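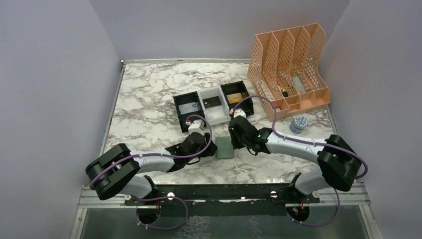
The three-compartment organizer with one card in each bin.

Review: Ekia three-bin card tray

I bought this tray in July because my cards were living everywhere – in the coat, in the kitchen drawer, one time inside a cookbook. I have too many of them: bank, library, gym, two shops where I collect points. I wanted something small for the table where all of them have a place.

The Ekia is simple. Three bins are joined side by side, black on the left, white in the center, black on the right. I like this color order more than I expected. After a few days I did not need to look inside any more, I knew that the bank card is always in the white one. On a marble pattern the black bins stand out well, and the white one is more quiet.

The size is good for cards. A card lies inside and you can take it out with two fingers, but if your nails are very short you will need to tip it against the wall of the bin first. I would prefer a small cut in the front side. My older tray from Lismont had this cut and I miss it.

Shiny cards are easy to find. My dark ones disappear a little in the black bins, so I moved them to the center. Paper loyalty cards bend after some time if you put heavy things over them, but this is the same with every tray.

Cleaning: a damp cloth, then a dry one. Dust collects in the corners and I use an old toothbrush for it.

I paid 11 dollars at Cultalo, delivery was extra. For this price I am satisfied. If you have more than fifteen cards, take a box with dividers, because in this tray they will lie one on the other and you will search again.

My rating: 4 of 5. One point less for the missing cut.

Remigiusz Zieliński

Print this review | E-mail to a friend

Comments (2)

Pui-shan Mok wrote:
Thank you, useful! Do the bins come apart? I only have space for two.

Remigiusz Zieliński wrote:
Mine do not, I tried a little and then stopped, I was afraid to break it.

Related reviews
Flores desk box with lid
Lismont letter holder
Small hooks for keys: four compared
Drawer dividers for narrow drawers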